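Ticket 744: Teleop demos, cube on plate, replay doesn't match what I recorded
Opened by Struan Swanson, October 6, 2026
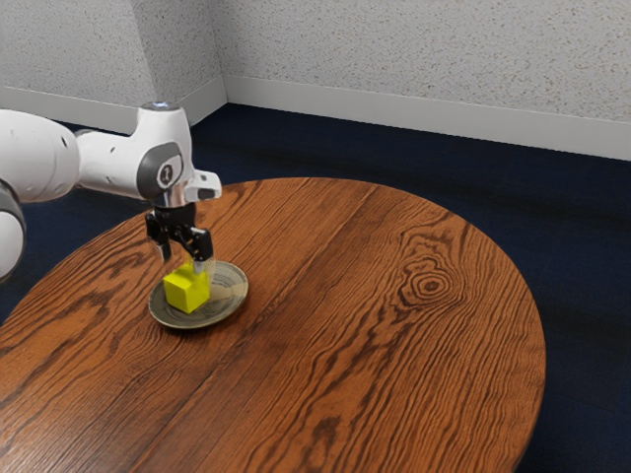 Recorded 50 demos in the sim by remote control. On replay the gripper closes late in 8 of them. Same build as May, no config changes.

Eirlys Jenkins: Probably lag on your controller. Try a wired one.

Struan Swanson: Tried wired. Same 8. I don't see how lag picks the same files every time.

Eirlys Jenkins: Fair. Can you attach the gripper log for one bad file?

Struan Swanson: Attached. Timestamps jump at step 2000. Reopening, and please don't mark it "user error" again.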